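Hosevville gripper kit – buying notes and data card

README, last touched in June

I started this file as a shopping list and it grew. It now covers what we bought for the hand-held grippers, what we're still saving up for, and what the recordings in this folder are good for. If you only want the data part, skip to the bottom. If you're about to put in an order, please read the lot, and then read the bit on spares twice!

What's in the folder

recordings/ – the clips themselves, one folder per session
budget/ – the spreadsheet, plus last year's, which I keep for the prices
quotes/ – PDFs from Plitach and Pelkonen
parts_list.txt – what goes into one complete gripper
wishlist.txt – add to it whenever you like, I read it before every order

Why hand-held first

We had a choice between putting nearly everything into one arm or buying several hand-held grippers and collecting with those while we saved. I argued for the second and I'd argue for it again. An arm needs a bench, a guard, a service plan and somebody on hand who knows how to reset it. A hand-held gripper needs a box to live in. We went for five of them, and that still left enough to pay for storage, which I'd forgotten to budget for the first time (sorry, everyone).

The fingers and bases come from Plitach. Their delivery estimate was two weeks and that's how long it took, so I've kept two weeks in the planning sheet. Pelkonen quoted lower for the same parts but wanted a minimum order of nine sets, and we don't have the hands for nine. If we grow, go back and ask them again.

What we've been picking up

Cheap everyday things, mostly. I set aside a small line in the budget for objects and have hardly touched it, as so much of what you want is already lying about in any office. Bottles and mugs have been the mainstay. Crumpled clear bottles are well worth having in the set – the plastic creases every which way and catches the light, and you can see the gripper through it, all bent out of shape. A model that has only met smooth bottles is missing a lot.
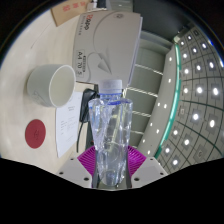

Issue 7

The line that catches people out is the gripping parts. I'd planned for one spare pair of fingers per gripper and I now think two is right. Inner jaws I'd order at the same time as the fingers, to save paying for postage twice. The bright magenta base is the standard colour from Plitach; you can ask for others but it adds to the wait and I never bothered.

Still to buy

- Spare fingers, two pairs per gripper
- A second storage drive (the first is almost full)
- A proper carry case, foam inside, big enough for two grippers
- Screws, in a tub this time, not those tiny bags

The arm

It's pencilled in for next year. I've got a Tetamen quote in the folder and it's within reach, but the quote leaves out the mounting plate and the training day, so add those before you get excited. My plan is to keep the same fingers on the arm as on the hand-held units. That way the recordings carry over and we aren't paying for a second round of collecting. If anyone offers you a bargain on an arm that won't take our fingers, it isn't a bargain – you'd be starting again.

About the data

Everything is recorded from the camera on the gripper, with a very wide lens, so straight things come out curved and the corners are dark. Sessions are on tabletops with ordinary clutter left where it is. I haven't tidied backgrounds and I'd rather you didn't either.

Good for: grasping small household and office objects, clear plastic, mixed backgrounds.
Not much use for: anything heavy, anything soft like cloth, or two-handed work. We simply haven't recorded it.

Names of the session folders changed partway through, so check the notes file in each one before you write a script that relies on them.

Changes in this version

- Moved the arm to next year's sheet
- Put the Pelkonen minimum order in the notes
- Fixed the postage total, which had been added in twice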